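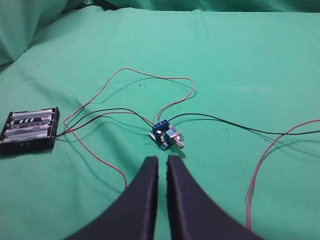

4 January 2024
By the Plullent bench editor
Filed under: Opinion / Small Electronics

Small homemade electronics should keep their batteries on the outside. I have held this view for years, and a December spent sorting through old projects made it stronger.

Of the 17 pieces I took off the shelf, most had the batteries sealed in. Several were glued shut. To change a set of AAs I had to pry off a lid, move a circuit board and hope I didn't pull a wire loose. Two boards came off with their wires still attached to nothing.

A plain black holder costs very little and sits on the table where you can see it. You can read the labels, swap the cells and check the contacts. Red and black leads run to a small board with screw terminals, and if a lead comes out, you put it back with a screwdriver.
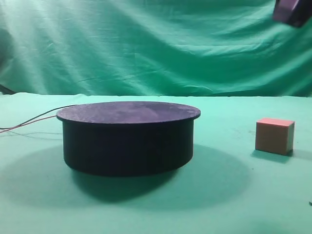 The usual complaint is looks. People want a clean shape with no wires showing. I understand that for something that lives in the front room. On a workbench it makes no sense, and the wires are thin anyway. Lay them off to one side and leave them some slack.

The other complaint is that loose parts get lost. Mine don't, but I work on a light green cloth, and a black holder is hard to miss on it.

The Baniretti kit I bought last year hid its cells under the board. The manual took 164 words to explain how to reach them. A longer lead would have saved all of that.
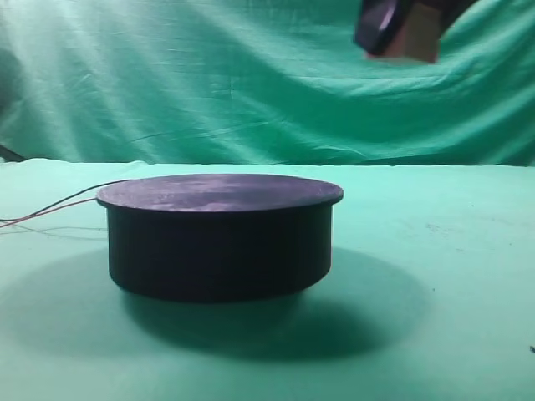 Dark round base on green, wires leading off to the left.

I will keep building with the holder outside, and I would like to see more kits sold that way.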